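Porside Fold Set: wrist camera recordings with gripper faults

README, revision of 7/9/19

Summary

Porside Fold Set holds wrist camera recordings of a two-finger gripper handling small folded cloth items on a tabletop. The release contains 3000 episodes. Of these, 1000 carry a fault label and 2000 ran to completion without one. The fault episodes were held back from the first release and are now included in full.

Read the fault section before training on the state channel. The gripper state in the faulted episodes is wrong for part of each recording, and the error does not show up in a schema check.

Contents

episodes/ – one folder per episode, with the wrist video and the state log
labels/ – fault label, onset index and reviewer code
splits/ – train and test lists
tools/ – the log reader and the onset checker

State log fields

cmd_width: commanded opening between the fingers
meas_width: opening reported by the finger encoder
grip_flag: 1 if the controller believes an item is held
motor_load: filtered load on the finger drive
fault_code: 0 in normal operation, see below

The fault

Code 19 is raised when grip_flag and the video disagree. The controller reports a held item while the fingers are open. The cause was traced to the Hagedorn finger driver, which kept the last valid encoder reading after a dropped packet and passed it on as a fresh one. With an old closed width in the buffer, the flag stayed at 1 and the arm went on to its next move.

There are two consequences. First, meas_width is frozen from the onset index to the end of the episode. Second, the arm moved at carry speed with fingers open, which the cell rules do not allow. The protective stop did not trip, as it reads the same buffer. No injury or damage was recorded.

The driver was patched in July. Episodes recorded after the patch raise a stop when no fresh packet arrives. The old recordings have not been corrected, and meas_width is published as logged.

Labeling

Reviewers marked the onset from video alone, without the state log open. An episode gets code 19 only if the gap between the fingers is visible. Where cloth hides both fingertips, the episode is marked "unclear" and left out of the test list.

Known limits

Motion blur is common and was not filtered out. Glare on the tabletop varies between episodes. Small objects at the edge of the view are not labeled. The onset index can be late when the fingers open slowly.

Visual criteria for code 19

1. Both fingers are in view and spread, with tabletop showing between them.
2. The cloth is clear of both fingers. It may be above the table, as with the folded purple piece here, which hangs well above the open gap.

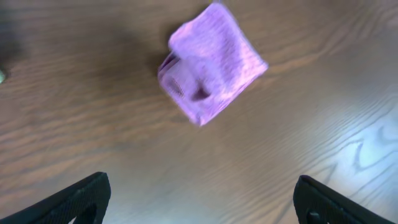 3. grip_flag is checked last, after the onset has been saved. If it reads 0, the label is dropped.

Use and access

The set is free for research use. Do not use the Jumis baseline scores from the first release for comparison; they were computed without the fault episodes. Corrections go to the Pilleck tracker, with the episode folder and onset index in the title.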